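Clelby Food Composition and Meal Records
Data card, version 2
Issued May 2020

Summary

Clelby is a table of everyday foods and the nutrients they supply, together with a set of household meal records. It was compiled by the Grirolano Institute for Diet and Public Health for use in teaching, menu planning and the study of ordinary eating habits. The present version replaces the first release in full. Users who hold the earlier files are asked to delete them.

Contents

The release consists of two files.

foods.csv holds one row for each food. Every food is listed in the form in which it is normally eaten, so that rice, dried beans and lentils appear as cooked, and most fruit appears as raw and peeled. Values are given per 100 grams of the edible part.

meals.csv holds 1,000 meal records. Each record names the meal (breakfast, midday, evening or other), the foods eaten, the portion of each in grams, and the cooking method where this was reported.

Fields in foods.csv

food_id: a short code, unique within the file
name: the common English name
group: one of 11 food groups
energy_kj: energy in kilojoules
protein_g, fat_g, carbohydrate_g, fibre_g: in grams
saturated_g: saturated fat, included in fat_g
sodium_mg, iron_mg, calcium_mg: in milligrams
source: L for laboratory analysis, C for calculation from a recipe

An empty cell means that no value was obtained. It must not be read as zero. Where a nutrient was looked for and not found, the cell contains the figure 0.

How the records were made

Meal records were taken by interview in the home. All persons interviewed were aged 18 or over and gave written consent. The interviewer asked the person to recall everything eaten and drunk on the previous day, and then went through the list a second time to recover items commonly forgotten, such as cooking oil, sugar in tea, and sauces added at the table.

Portions were estimated with the Helmy set of household measures, consisting of spoons, cups and bowls of known volume. Volumes were later converted to weights by the Institute. The conversion factors are those printed in the Nukley Handbook of Portions and are not reproduced in this release.

Known limitations

Recalled meals tend to understate fats and sweet foods. No correction has been applied.

Salt added during cooking is included only where the person was able to state the amount. The sodium values for home-cooked dishes should therefore be treated as a lower limit.

Bought snacks and street foods are recorded under the nearest matching food. Fried items vary widely in the oil they take up, and the fat values given for them are averages of the samples analysed.

Names, addresses and dates of birth have been removed. Place is not recorded below the level of district.

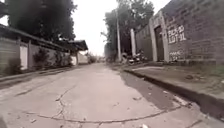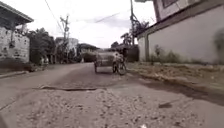
Permitted use

The files may be used without charge for teaching and for research that is not carried out for profit. They may not be used to give dietary advice to an individual patient, and no attempt may be made to identify any person or household. Copies passed to others must be accompanied by this card.

Suggested citation

Grirolano Institute for Diet and Public Health. Clelby Food Composition and Meal Records, version 2.

Corrections

Errors should be reported in writing to the Institute's data office, quoting the food_id or the row number concerned. Corrections received before the end of June will be included in the next revision. Later reports will be held over.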